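2 min read

Every few months someone tells me to buy clear plastic tubs for the soft toys. I don't want them. A woven basket with a handle hole does the job better, and it costs less than the stacking set I was talked into at Drestico, which lasted one winter before the lids split.

My case is simple. A tub has a lid, and a lid is a step. Kids skip steps. With an open basket the plush goes in from any direction, by the ear or by the leg, and tidying is over in two minutes. The weave lets air through as well, so nothing comes out in March smelling like a cupboard.
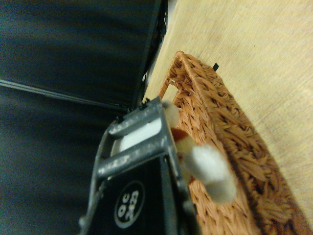 Should the toys be sorted before they go in?

Leave them mixed. Sorting is for blocks and puzzles, where a missing piece spoils the set. A bear is complete on its own.

I will grant the other side one point — wicker sheds. Ours drops bits of cane if it's dragged across the floor, so lift it by the handles and vacuum underneath when you think of it. You also can't hose it out the way you can a tub. I wipe ours with a damp cloth and stand it by the window to dry.

Size matters more than colour or style. Pick one that a child can see into while standing up. Once it's full, something gets given away before anything new comes home. We had 32 soft toys at the worst of it, and a bigger container would only have made room for more.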